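Robot Systems Lab - Handout 6
Grip faults with hand-held grippers: the brush task
Prepared by Sawsan Chamoun. Read before the lab session.

1. Background

The brush task is simple on paper. The operator picks up a brush from the table with a hand-held gripper and places it in a cup, handle down. The recorded motion is later used to train a policy for the arm. Two operators can work at the same table, one gripper each.

In April we had a batch of recordings in which the brush turned in the grip between pickup and placement. The set held 690 runs. Karim Twal went through all of them and marked 41 where the handle had rotated far enough to miss the cup or strike its rim. None of these had been flagged by the operators when they were made. The fault was found only after the policy had been trained, when the arm began to lower brushes at a slant and push the cup over.

This handout covers how the fault arises, how to check for it, and what to do when it happens in your own session.

2. Why a brush turns

A brush is a long object with its weight spread unevenly. If the fingers close at a point away from the center of mass, gravity produces a torque about the contact line. Flat pads resist that torque by friction over a small patch. When the patch is too small or the closing force is too low, the brush pivots.

For a brush of mass m, held with its center of mass a distance d from the contact, the torque in the horizontal position is

T = m g d

In the vertical position d is measured sideways from the line of gravity, so T is close to zero. A brush that is stable when upright may therefore turn as soon as the wrist is rotated. The horizontal position is the worst case and is the one to test.

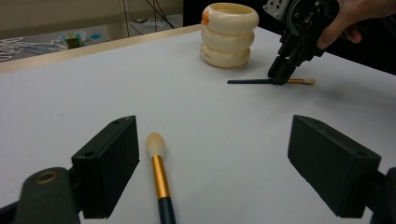
Figure 1. Two grippers at the brush table. The black one holds a brush level, just above the surface.

In Figure 1 note how much of the handle extends to one side of the fingers. Before lab, sketch the brush as a beam with a single support and mark where you expect the center of mass to be. You will measure it on a balance edge and compare.

3. Where the fingers close

The ferrule is the metal sleeve between bristles and handle. It is smooth, and on most of our brushes it tapers. Closing on a tapered surface gives a sideways force as well as a normal force, and the brush can creep toward the narrow end. Closing on the handle just below the ferrule avoids the metal but moves the contact along the brush, so d changes. Neither choice is right for every brush. 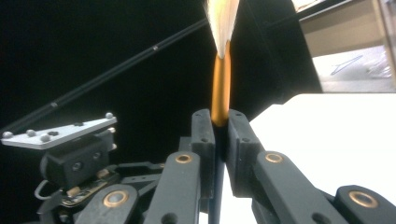

Figure 2. Upright grip with the ferrule just above the top of the fingers.

The upright hold in Figure 2 is the reference pose for the lab. Look at the height of the ferrule relative to the fingers and try to repeat it. Then rotate the wrist 90 degrees, slowly, and watch the bristle end. Marwan Darwish found that a slip too small to notice in the upright pose was easy to see after this turn.

4. A second cause: pad wear

Imad Masri inspected the pads after the April batch. One pad on the Vidau gripper had a polished strip where brushes had been closed on the same spot all week. On a test coupon the worn area held noticeably less torque than a new pad at the same force. Worn pads are now replaced at the start of each batch, and the change is written in the log.

We can't say how the 41 runs divide between bad placement and worn pads. The log from that week doesn't record which gripper was used for each run. Yours must.

5. Safety

A slipping brush is a small hazard with a hand-held gripper and a larger one on the arm. During replay the arm doesn't know the handle has moved. In one replay a handle jammed against the cup and the arm kept pushing until the force limit tripped.

- Keep hands off the table during replay, including to catch a falling cup.
- Stay behind the floor line until the arm status light is green.
- Don't straighten a brush in the fingers. Stop the run, open the gripper, start again.
- If the force limit trips, leave everything where it is and call Myrto Gavalas.

6. For your report

Give the measured center of mass, the contact point used, and the slip seen after the 90 degree turn, with 2 repeats for each brush. State the gripper and the pad change entry from the log. Runs with visible slip are kept and labeled "slip" - do not delete them.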